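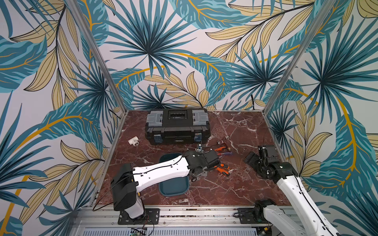
Der Werkzeugkasten hinten auf dem Tisch, davor Schraubendreher und das Tablett.

Werkzeug sortieren, zweiter Anlauf

Artikel drucken | Per E-Mail versenden

November 2021

Im Juli hatte ich geschrieben, dass ich mein Kleinwerkzeug auf einen einzigen Kasten reduzieren will. Daraus ist lange nichts geworden. Jetzt habe ich mir einen Abend genommen und alles durchgesehen.

Der Kasten ist schwarz, aus Kunststoff, mit grauen, durchscheinenden Fächern links und rechts im Deckel. Die Fächer nehme ich für Kleinteile, die sonst nach unten rutschen. Man sieht von außen ungefähr, was drin liegt, das reicht mir. Unten hinein kommen die Schraubendreher und die Zangen.

Bei den Schraubendrehern bleibe ich bei denen mit orangefarbenem Griff. Der größere ist orange und schwarz, die beiden kleineren gehen mehr ins Rote. Auf der rotbraunen Platte mit den weißen Adern findet man sie trotzdem schnell wieder. Die alten mit den durchsichtigen Griffen habe ich an Bo-ram Ahn abgegeben, die in Dindbridge gerade eine Wohnung einrichtet.

Schwieriger sind die Einzelteile. Das weiße T-Stück aus PVC ist vom Waschbecken übrig und passt in keines der Deckelfächer. Es liegt vorerst links neben dem Kasten. Kleine Metallteile sammle ich beim Sortieren im dunklen, blaugrünen Tablett. Die abgerundeten Ecken sind praktisch beim Auswischen.

Die Blättertapete bleibt übrigens. Ich hatte überlegt, sie zu überstreichen, aber an die Palmen habe ich mich gewöhnt.

Offen ist noch die Kiste mit Dübeln, 62 Stück in einer Größe, die ich nie brauche. Wer in der Nähe von Ramstead wohnt und welche haben möchte, kann sich melden.

Kommentare (8)

Kontakt | © Plallham-Blog | Nach oben

Ähnliche Beiträge
Ein Kasten für alles: der Plan
Waschbecken tauschen ohne Eile
Regal von Huttunen nach 22 Monaten
Tapezieren um die Ecke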